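Grolberg Opens Blanket and Bedding Take-Back at Its Two Kuster Stores

KUSTER, Oct 31, 2024 - Home textile retailer Grolberg will begin accepting used blankets, sheets and pillowcases at both of its Kuster stores in November. Customers can bring in items from any maker, and no receipt is needed. Each drop-off earns a store credit that can be used on bedding, towels or mattress covers.

The program follows a trial at the company's warehouse in Brasard, where employees and their families turned in 149 items over the summer. Most were cotton sheets and light blankets. Grolberg used the trial to set the sorting rules and to decide how much floor space each store would need.

"People hold on to bedding long after they stop using it because they don't know where it can go," the company said in a statement. "We sell these products, so it makes sense for us to take them back."

Items in good condition will be laundered and passed on to shelters in the Kuster area. Worn pieces will go to Skuvero, a textile recycler, which shreds them for use as padding and insulation. Grolberg has set a target of 3000 items for the first year and will post the running total in both stores. 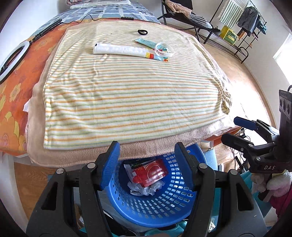
What Customers Can Bring

The stores will take flat and fitted sheets, pillowcases, duvet covers, woven blankets, plush throws and bedspreads. Small holes, faded prints and missing buttons are fine. Sets do not have to be complete.

Pillows, duvets with filling, mattress pads and electric blankets are not accepted. Anything damp or stained with oil or paint will be turned away at the counter.

Items should be washed and fully dried before drop-off. Grolberg asks customers to check inside duvet covers and fitted sheets for socks and other small laundry, which made up a fair share of what was found during the Brasard trial. Bedding can be carried in with a bag, box or basket, and containers will be handed back at the counter.

Credits are limited to one per household per visit and expire at the end of the following season. They cannot be exchanged for cash or applied to earlier purchases.

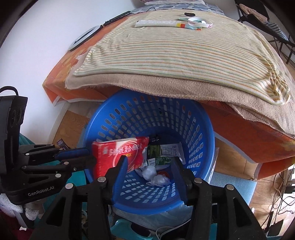 A blue plastic laundry basket on a wooden floor beside a bed.

Hours and Locations

Drop-off counters will be open during regular store hours at the Kuster Market Street and Kuster North locations. Customers with more than two large bags are asked to call ahead so that staff can clear space. Grolberg does not offer home pickup.

About Grolberg

Grolberg sells bed linens, blankets and bath textiles through its stores in Kuster and by mail order from its Brasard warehouse.

Media contact: Grolberg Press Office, Brasard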